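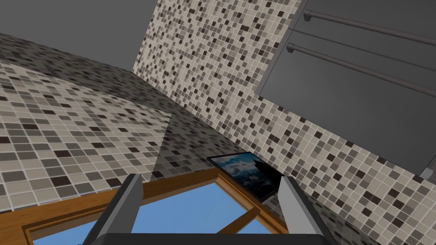
Do you get paid for this, Sandamali Munshi wanted to know, or is it just free rent with a dog thrown in?

Mostly the second one! I get asked this more than anything else, so it's going first. I don't charge for ordinary sits. The owners get their animals fed and their bins put out, I get somewhere to live, and no money changes hands. The exception is farm sits, where I do ask for a daily rate. If there are goats to milk before breakfast then that's a job, and I'd like to be paid for it please.

How long have you been house sitting?

Six years full-time, and I'm up to 44 sits as of this update (February 28, 2023). The shortest was two nights in Mulatlow with a very old kelpie. The longest was an entire winter, and by the end of it I was getting Christmas-in-July invitations from the neighbours.

Where do you find your sits?

I started on Tustamik like a lot of people do, and I still keep a profile there, but these days most of mine come through word of mouth. If you're brand new, do a couple of short local ones first, even if they're in a suburb you'd never choose. Reviews are everything when you're starting out. My first was for my aunty's workmate and I've milked that reference for years.

What do you put in your profile?

A decent photo of me with an animal, a paragraph on what I've looked after before, and a plain list of what I won't do. I won't do snakes, and I won't do pools that have already gone green. People worry that saying no will put owners off, but in my experience it saves everybody three awkward phone calls.

How far will you travel?

My record is 402 kilometres for a ten-day sit, which was silly once I'd added up the petrol. I drive a 1992 wagon that drinks like a fish. Now I try to string two or three sits together in the same area, and if there's a gap of a few nights I'll book a cabin at a caravan park or bunk in with mates.

What should I ask at the first meeting?

Ask where the water shuts off. Ask where the fuse box is. After that I go for the boring daily stuff - what time the dog really gets up (as opposed to what it says on the sheet), which door sticks, whether the tradie who's coming on Thursday has a key. I also ask if anyone else will be dropping by. I once met an owner's adult son in the hallway at six in the morning and we both got a hell of a fright.

Can I have visitors?

Ask first, every time. Most owners are fine with a friend coming round for a cuppa and a lot less fine with one staying the weekend. I get it in writing, even if it's only a text.
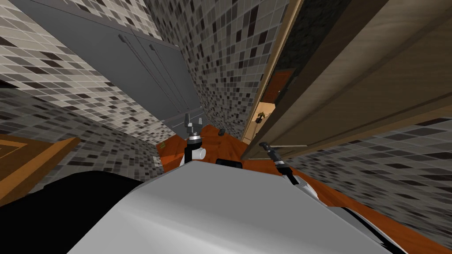

What happens if the dog gets crook while the owners are on a plane, a reader asked, and who pays the vet?

Sort this one out before they leave. I ask the owners to ring their own vet and put my name on the file, with a card number or a spending limit attached. I've only had to use it once, for a cat called Zunitz who ate a length of ribbon (she was fine, and quite rude to me afterwards). I'd had the go-ahead beforehand so I didn't have to stand in a waiting room trying to guess what somebody would want.

Do you clean before you leave?

Yes! Sheets washed, fridge wiped out, floors done, and a fresh carton of milk for when they get home. I leave it a bit nicer than I found it, but I don't rearrange anything. Years ago I reorganised a pantry for a family called Kuusk, thinking I was being lovely, and they couldn't find the rice until Easter.

What if I break something?

Own up straight away and offer to replace it. I've broken two mugs, a blind cord and a garden gnome. Every single owner was kind about it. The gnome cost me $70, and I still reckon I was robbed.

Who pays the power bill?

The owners, for anything under a month. For longer sits we work out a split ahead of time, particularly if it's a cold house and I'm going to have the heater running.

Don't you get sick of living out of a bag?

Sometimes, yeah. I miss having my own good knife, so now I carry one, along with my pillow and a coffee plunger. I take a few weeks off in March each year and stay at my sister's, where the only animal is a goldfish and it isn't my problem.

Can I book you?

Send me a message with your dates, your town and what animals you've got. Photos of the animals are always welcome.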